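Unit 5: Can machines do the chores yet?

Last week we looked at factory arms that repeat one fixed movement. Household work is harder to plan for, and laundry is the usual test. The Boven course kit treats it as four separate jobs: find the clothes, pick them up, put them in a basket, carry the basket. Folding is left for Unit 6.

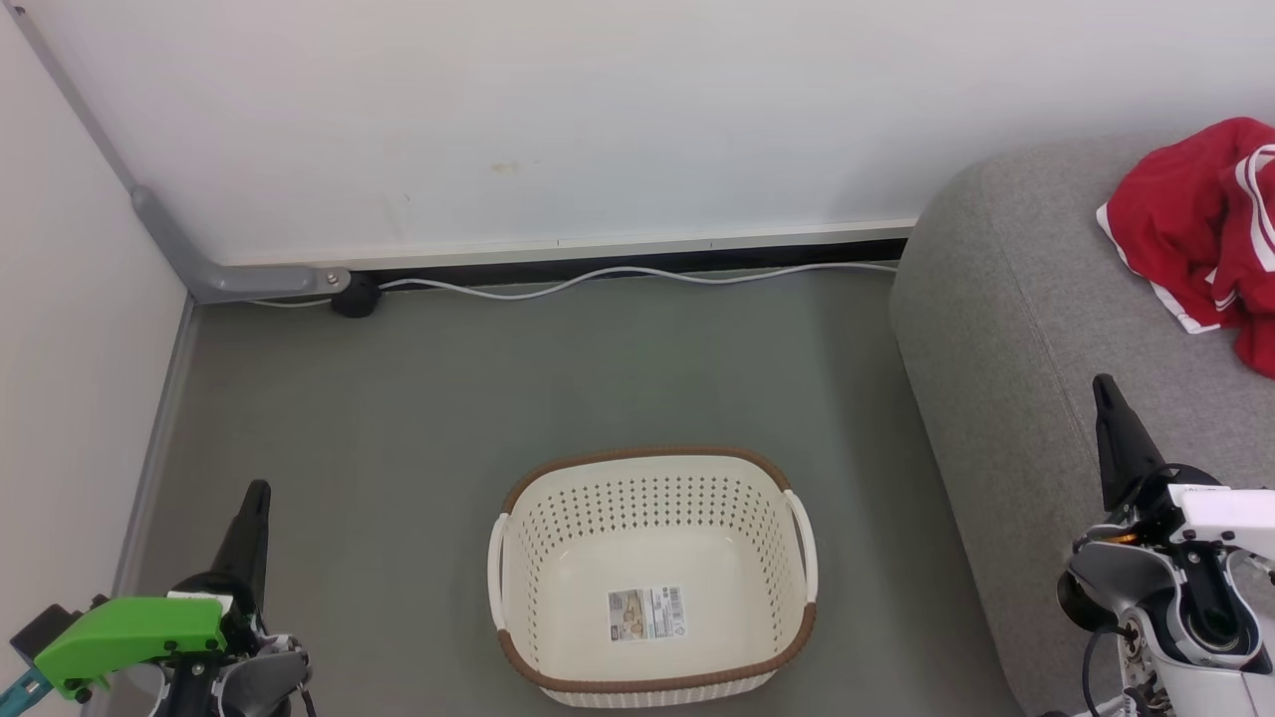 A rigid object keeps its shape when it is touched, so a program can store one good way to hold it. Cloth has no fixed shape. A shirt dropped 20 times lands in 20 different heaps, and the arm has to choose a new place to grip each time.

Marchuk's rule for marking a trial is strict. The garment must end up fully inside the basket, with no sleeve over the rim, and no person may help. A trial is stopped after 64 seconds.

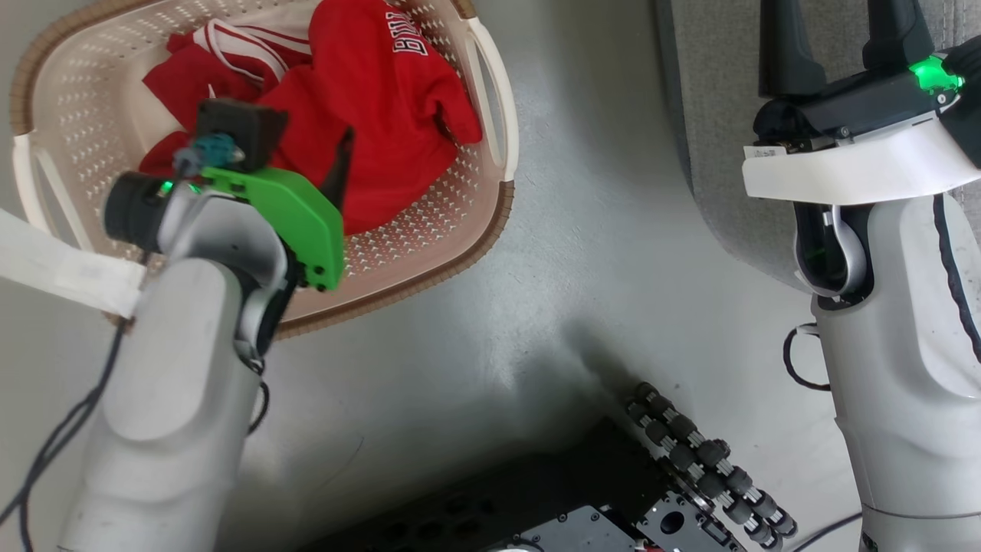 Picking one item out of several is a separate problem. People separate clothes by colour, edges and feel, and most machines rely heavily on the first two. Two red garments lying in the same basket give very little colour difference to work with, so the white stripes on one and the lettering on the other become useful landmarks. Folds also make dark lines which can be mistaken for edges.

The Skastadov exercise sheet asks for 300 trials per garment. For this course, do 20 and write down every failure, including near misses.
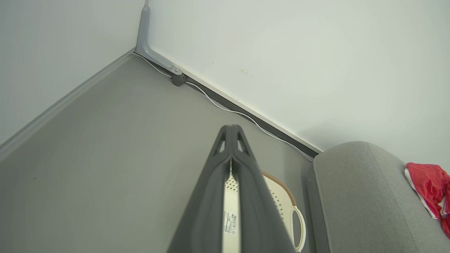

Shop-floor work has the same split. Moving closed boxes is largely solved. Bagging soft goods, as in the Peltix case study, is still mostly done by hand.

For next time: read the case study and list 5 chores at home that involve only rigid objects.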